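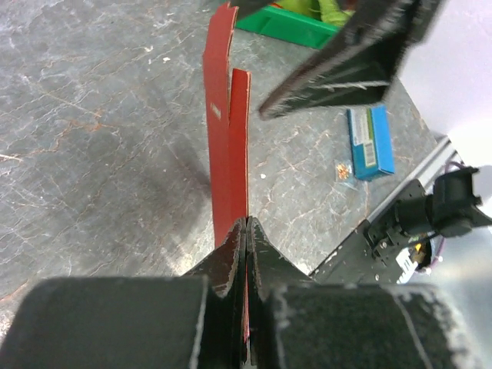

Unit 5: Joining a Handle to a Mug
Ceramics I, Okdale evening course
Teacher: Rania Bensaid

Last time we threw cylinders of 33 cl. Before you start today, check that the cylinder is leather-hard. If it still bends under the thumb, leave it on the shelf and practice pulling handles.

Pulling
Take 100 g of clay and form a short carrot. Wet your hand, not the clay, and pull downward with even pressure. Turn the piece after each pull, otherwise one side becomes thin.

Joining
Score both surfaces and put slip on them. Press the top end first, let the curve fall naturally, then press the lower end. Clean the joint with a damp brush — a sponge removes too much.

Drying
Cover with plastic for one night. Write your name under the foot.

For reading: the Benkirane handout, chapter on spouts and handles. Glaze tests are in November.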